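Bench arm at home or in a small shop: house rules that hold up

Updated 28/09/2026

Second version of this page. First one was too long and people skipped the safety bit, so safety goes first now. Everything below is for small table-top arms, the kind that lift a drink or a bag of chips. Big industrial stuff has its own rules and you need a proper assessment for it, not a tips page.

Before power on

Stop button where your weaker hand can reach it. Not behind the arm. Not under the table. Press it once at the start of every session and check the arm really goes dead. We do this at Trikwood and it has caught a bad cable 2 times.

Hair tied, sleeves up, lanyards off. Rings too if you're going to be near the fingers.

Mark the reach with tape on the floor or table. Swing the arm out as far as it goes with the power low, mark that, then add a hand's width. Anything inside the tape belongs to the arm while it's live. Coffee included.

Clamps. Check all four, every time. A loose base looks fine until the arm stops hard.

Kids and pets out of the room, door shut. A baby gate is not a door.

Speed and force

Slow for anything new. New object, new basket, new table height, all count as new. Run it slow for 50 clean picks before you turn the speed up, and if you bump it up, one step only.

Grip force: start low and let it drop things. A dropped bottle is a cheap lesson, a crushed one is a sticky afternoon. Write the number down once you find it. Tape the note on the bench, you will not remeber it.

Don't use the same grip setting for bags and bottles. Soft packs want less squeeze and a wider opening going in. Crackers turn to crumbs way before the pack looks bad.

Setting out the table

Matte top if you can get it. Shiny tops throw glare at the camera and you'll chase ghosts all day. Gray is good. Plain is good. No patterned cloth, no newspaper.

Clear bins are handy for people and a pain for cameras. If you use one, learn where the rim is and teach the arm a bit of extra height going over it. Slotted plastic baskets are easier, also they rinse out fast.

Leave a gap between the bin and the basket wide enough for open fingers plus some. Most of the knocks we logged came from crowding, not from bad code. 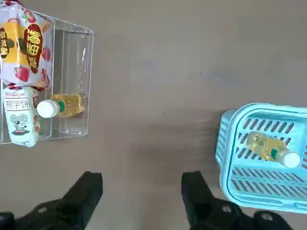
Caps shut tight before anything goes on the bench. Check by hand. Liquids near motors is the one that costs real money, so keep a dry towel within reach and the power strip up off the table, never under it.

Closed packs only. No glass, no knives, no cans with the lid peeled. No hot drinks ever.

Bottles roll. Lay them in something with sides or stand them up, don't leave one loose on a flat top and go answer the phone.

Don't stack bags over the edge of a bin if the arm has to come past it. Fingertips catch on crimped ends. Fold them in or move the bin.

Hands

Only one person calls "live" and the same person calls "off". Two callers is how fingers get pinched.

Never fix a dropped item while it's live. Stop, wait for it to settle, then reach. Yes even if it's right there. Yes even at slow speed.

Don't grab the arm to steer it unless it's in the hand-guide mode and you know it's in that mode. Look at the light, don't guess.

Food rule: once the gripper has touched it, it's a test item. Put it in the test tub with a T on it in marker. We had snacks going back in the pantry after rubbing on dusty fingers all week, gross, and now we don't.

Cleaning

Fingertips wiped at the end of each session, damp cloth then dry. Power off first. No spray straight on the joints, spray the cloth.

Baskets in the sink with dish soap. Clear bins with a soft cloth only, paper towels scratch them and then the camera sees the scratches.

Check finger screws weekly. Snug, not gorilla tight. A dab of paint across the screw head and the bracket shows you if one has turned.

Writing it down

Keep a log. Paper is fine. Date, what you ran, what went wrong, who called live. Ours was at 491 lines last time it got typed up and most of the rules here came right out of it.

Near misses go in too. Those are the usefull ones.

If you swap a part, any part, go back to slow and start the clean picks over. The Weleck fingers are a touch longer than the Lawal ones so all the old heights are off, learned that on the rim of a bin.

Go through the whole list again every December, or whenever the bench moves. Print it, stick it on the wall by the switch. Lamintate it if you work around drinks.

More bench pages on Plalia under Workshop > Small Machines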